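4. What participants asked after getting their results letters

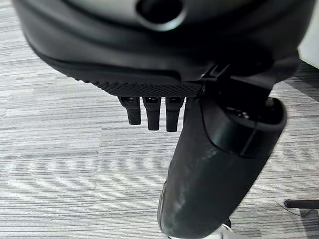
T. Averesch

Figure 1. Black robotic hand at close range, with the dotted grip pad along the lower edge of the housing.

Most work on the return of trial results stops at the mailbox. A letter goes out, the team logs it, and the study closes. In the Grukari project we wanted to know what came next, and the replies gave us far more to work with than we had hoped for. This section covers the written replies only. The phone interviews are handled separately in Section 5.

4.1 Mailing and replies

We sent plain-language results letters to 2,000 former participants in trials run at the Urkby and Redport clinics. Addresses came from the Akolgo contact registry, which both clinics use. Of the letters mailed, 1,780 were delivered and the rest came back. Each letter ran to two pages, gave the main result in its first paragraph, and ended with a blank half page headed "Your questions," along with a prepaid envelope.

By the end of August we had 338 replies. Some held a single line. Others filled the half page, went on over the back, and continued on sheets of the sender's own paper (one came with a hand-drawn chart of daily blood pressure readings, neatly labeled!). We had set up our coding plan with short answers in mind, and it had to be rebuilt almost at once.

4.2 How we coded the questions

Two readers worked through a first batch of 40 replies together and wrote a draft list of topics. They then coded the remaining replies separately and met every Monday to settle differences. A reply could carry more than one topic. Thank-you notes with no question in them were kept in the set under their own code, as they often said which part of the letter had been useful.

The hardest choice was how to treat questions about the person's own care. Someone who writes "Should I still be taking this?" is asking about the trial and about their treatment at the same time. We coded these under both topics and passed them to the clinic on the day they were read, under the process approved before the mailing.

4.3 What people wanted to know

The most common question by far was which group the person had been in. Our letter said how the two groups compared, but left out the individual assignment, and people noticed. Many had been guessing for years and told us their guess. It is hard to read these replies without feeling how much interest was sitting there, waiting for someone to ask.

Next came questions about size. Participants wanted to know how many others took part, where they lived, and whether people like them were included. Several asked if the finding would hold for older patients, a point our own reviewers had raised in nearly the same words.

A third set dealt with samples and records: where the blood was stored, who could use it, and whether it might help another study. The tone was mostly curious and often generous. We had expected more worry here. A few writers did object to further use, and their wishes were passed on to the Akolgo registry.

4.4 Limits of the written replies

People who write back are likely to be those who enjoyed the trial or had a strong complaint about it, so these replies can't speak for everyone who opened a letter. The letters were in English only. Redport also mailed its batch later than Urkby — a printing delay — and its participants had less time to respond before we closed the count. We have not compared the two clinics for that reason.

Even so, the replies have already changed our template. The next version states the person's group on page one for anyone who has agreed to receive it, and the blank space for questions is now a full page.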